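In Defence of the Drying Room

The Mastudton Tenants' Forum has now published its response to the consultation on shared facilities in new residential buildings. The response deals chiefly with bicycle storage, refuse and lighting. One matter received less attention than the Forum believes it deserves, and it is set out at greater length in this paper: the provision of space in which residents may dry their washing.

Until the early part of this century, most blocks of flats in Mastudton were built with a drying room, a drying yard or a usable balcony. The Mulligan estate had one room to each stairwell, with slatted shutters and a drain in the floor. These rooms were plain and they were sometimes badly kept, but they were in daily use. Of the blocks approved since 2000, very few contain anything of the kind. The Kemow development, which has 173 flats, has none. Its leases also forbid the hanging of laundry on balconies or at windows, a clause that now appears in most new leases in the town.

The effect of these two decisions, taken separately and by different parties, is that every household must dry its washing inside the flat or pay to have it dried by machine. In a small flat with two bedrooms and no opening window in the bathroom, a full load of washing puts a considerable amount of water into the air. Residents are then advised, often in writing, that damp and mould are the result of the way they live. The Forum regards such advice as incomplete where the building offers no alternative.
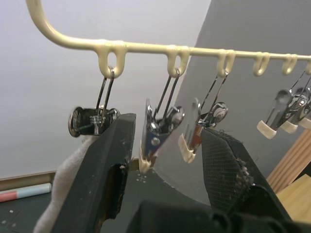 Developers commonly reply that residents may buy a tumble dryer. Some do so. A dryer takes up floor space that many kitchens do not have, it is expensive to run, and a good many garments should not be put in one. It also does nothing for the tenant whose agreement prohibits the installation of further appliances. The reply amounts to moving a cost from the building to the people who live in it, and it falls most heavily on larger families, who wash most often.

A second objection concerns appearance. It is said that washing lowers the tone of a street and the value of the homes in it. The Forum has seen no evidence for this in Mastudton and notes that the older terraces near Losex Road, where washing has always been hung in plain view, are among the most sought after in the town. Clean clothes on a line are an ordinary part of domestic life. A planning policy that treats them as a nuisance has taken a matter of taste and given it the force of a rule.

The objection that does carry weight is that of upkeep. A shared room must be cleaned and ventilated, and there must be some means of settling disputes over its use. Several of the Mulligan rooms were closed in the past after washing was stolen, and others became stores for broken furniture. These failures were real. They were also failures of management, and the same could be said of lifts and entry doors, which are repaired when they break. The estate reopened two of its rooms last July, with new locks and a booking sheet on the door, and nearly all the available slots have been taken each week since.

The Forum therefore asks that the revised guidance require a ventilated drying space in every new building of more than five flats, either indoors or in a sheltered yard, and that it be shown on the plans at the time of application. Where the space is indoors, it should have its own extraction and should not open directly on to a bin store. Lease clauses that forbid drying on a private balcony should be refused unless the building provides such a room and keeps it open.

We would further ask that existing landlords be encouraged to survey rooms that have been closed or put to other uses. Many of them still have their hooks, vents and drains, and could be returned to use at modest cost. Residents wishing to report a closed drying room in their own building may write to the Forum's office, giving the address of the block and, if known, the year in which the room was last open.

Mastudton Tenants' Forum
6 February 2023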